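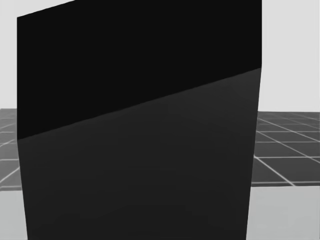

Issue 112 - page 5

Why Do Shadows Change Size?

Stand outside on a sunny morning and look at the ground. Your shadow may be much longer than you are tall. Go back to the same spot at noon and it has shrunk. You did not change size, so something else must have.

A shadow is a place where light has been blocked. Light travels in straight lines. When it meets something it cannot pass through, such as a person, a wall or a tree, it stops there. The ground behind gets less light than the ground next to it, and we see a dark shape.

The length of the shadow depends on how high the light is. In the morning the sun is low in the sky, and its light comes in at a slant. A slanting ray that just skims the top of your head has to travel a long way before it reaches the ground. At noon the sun is higher. The ray comes down more steeply and lands closer to your feet.

The old clock tower at Jencombe is a good place to see this. It is 112 feet tall. Late on a winter afternoon its shadow stretches 215 feet, right across the market square and up the steps of the bank. At noon in June it barely reaches the fountain. People who sell fruit in the square move their carts during the day to stay in the shade.

Shadows from a lamp work a little differently. The sun is so far away that its rays are almost side by side when they get to us. A lamp is close, and its rays spread out. Hold your hand near the lamp and it blocks a lot of them, so the shadow on the wall is huge. Move your hand toward the wall and the shadow gets smaller.
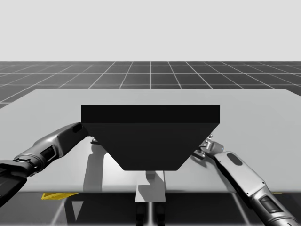 A reader in Trellau wrote to ask why the edges of her shadow are sharp at her feet and fuzzy at her head. She had noticed it on the walk to school and wanted to know if her hair was the reason.

Her hair is not the reason. The sun is not a tiny dot. It is a wide disk, and light comes from every part of it. Near the edge of a shadow there is a thin strip where only part of the sun is blocked. That strip is called the penumbra. It gets wider as the shadow falls farther from the thing that makes it. Your feet touch the ground, so the edge there is crisp. Your head is farther away from its shadow, so the edge is soft.

Try it yourself

You will need a stick, some pebbles and a sunny day. Push the stick into the ground so it stands straight up. Put a pebble at the tip of its shadow. Come back every hour and add another one. By late afternoon you will have a curved or nearly straight row of pebbles - and the pebble closest to the stick marks the time when the sun was highest.

Never look straight at the sun, even for a moment.

Next issue: why puddles disappear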